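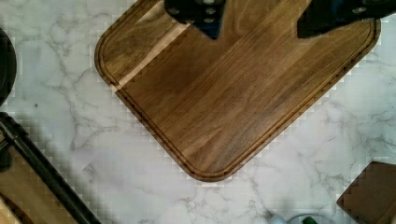

Somebody asked under my last post whether the new Skirnitz Electric plan is worth switching to if you rent and can't change the water heater. I said I'd look into it, so this is a thread.

---

Background for people outside Alton: we've all been on a flat rate for as long as I've lived here. Starting with the October 2023 bill you can pick a time-of-day rate instead. Cheap overnight, middling until 2 in the afternoon, expensive until after dinner.

---

The letter makes it sound like you have to choose. You don't. If you do nothing you stay on flat. It's on the back of the letter in small print, under the part about paper billing.

---

I dug out my May bill to compare. $134, two people, no air conditioning running yet. The bill doesn't show usage by hour, but the Kirkitel meters record it. Log in, go to "My usage," then "Download." The file opens in any spreadsheet program.

---

The hours in the file are in standard time all year. I had everything shifted by an hour on my first try and had to start over. Check that before you add anything up.

---

Result for our place: the time-of-day plan comes out a little cheaper in spring and a little more expensive in winter. Baseboard heat is the whole story. It comes on when we get home, and that's right in the expensive hours.

---

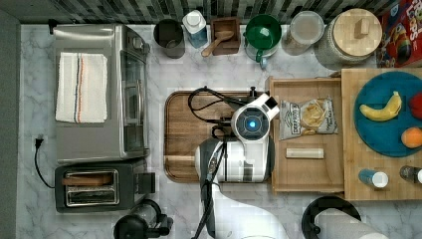
One reply says the small kitchen stuff is what gets you and everyone should stop cooking before dark. I don't think the numbers back that up. A toaster can pull up to 900 watts, but it's on for a couple of minutes. The dryer and the heat matter a lot more.

---

If you want to move something, move the dryer. Ours takes 60 minutes for a full load. Running it after breakfast on a Saturday made more difference than anything else I tried on paper. Dishwasher came second, and it has a delay button I had never used.

---

Renters: the account holder picks the rate. If electric is included in your rent, that's the landlord. The buildings on Ketilsson Street with one shared meter aren't eligible at all. I called to confirm and was on hold long enough to fold the laundry.

---

You can switch back once in the first year without a fee. After that you're locked in until your anniversary date – that's the date you opened the account, and it's printed under your account number.

---

So for us: staying on flat through the winter, then checking again in spring. If you have gas heat your answer is probably different. Download your own file before you decide.

---

Forgot to add, the call center closes at lunch. Try first thing in the morning.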